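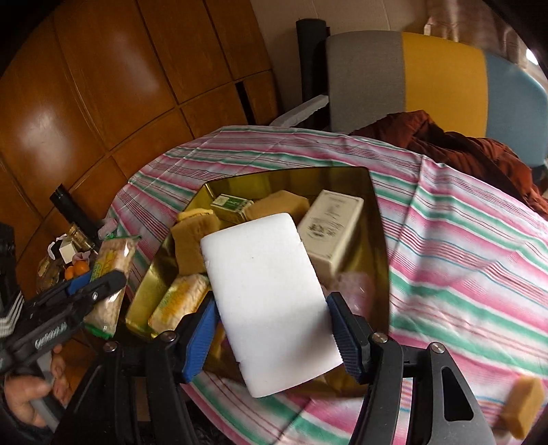
Why a company that sells control software spends so much of its time on grasping soft things was the first point Jenda raised when it reviewed our planner. A rigid part, its reviewers wrote, either fits between the fingers or it does not, and they asked whether foam and film wrap justified a separate contact model. We think they do, and most of what Dastora makes follows from that position.

## About Dastora

Dastora writes perception, planning and control software for two-finger grippers working in pairs. We do not build arms. Our customers bring their own hardware and run our stack on it through a driver layer that exposes finger width, wrist pose and motor current at a fixed rate.

The company started as a tooling group inside Vorstead and became independent in September. The original code was a log viewer. It is still shipped, and it is still the part of the product that most engineers open first.

## What we make

**Perron** is the planning and control package. It takes a segmented view from each wrist camera, proposes grasp candidates, and hands the selected one to a width controller with a force limit. Candidates are scored on pad contact area, clearance from neighboring items, and the expected deformation of the object. The score weights are plain text and can be edited per object class.

**Perron Replay** is the log tool. It aligns both wrist streams with gripper state on a single clock and lets the user step through a session. Current release: build 1214.
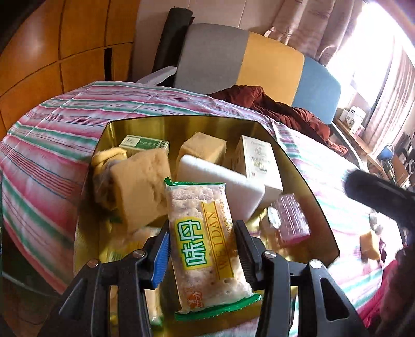 Clear film remains the hardest case for the segmentation stage. Reflections move with the camera, and the printed label is often a more stable feature than the outline of the wrapper. Perron therefore tracks label regions and wrapper edges as separate hypotheses and merges them only when the two agree on orientation. If they disagree, the planner holds position and requests another view.

Reflective containers cause a related problem. A shiny wall can return a second copy of an item at a plausible depth. The perception module checks each detection against the fitted container surface and drops anything that falls behind it. This check is on by default and should stay on.

## How we test

Every change to the planner is replayed against 148 recorded sessions before it is merged. The sessions cover household goods in ordinary rooms, with mixed packaging and cluttered backgrounds. We keep the failed grasps in the set. A change that improves the average but breaks a session that used to pass is sent back to its author.

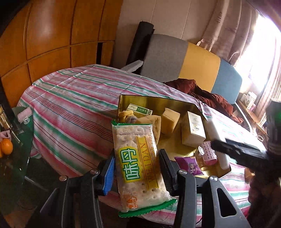 Replay results are stored with the commit, the weight file and the calibration used. Customers on a support contract receive the same reports we read internally, including regressions that were accepted and the reasoning behind them. Calibration files expire after 12 weeks, and Perron will log a warning at startup once that date has passed.

## Working with us

New integrations begin with a driver check, then a recorded session on the customer's own objects. We ask for raw logs, uncompressed if possible. Licenses are per cell and include Replay. Source access to the driver layer is available on request; the planner is distributed as a binary with documented interfaces.

Page last revised August 12, 2024.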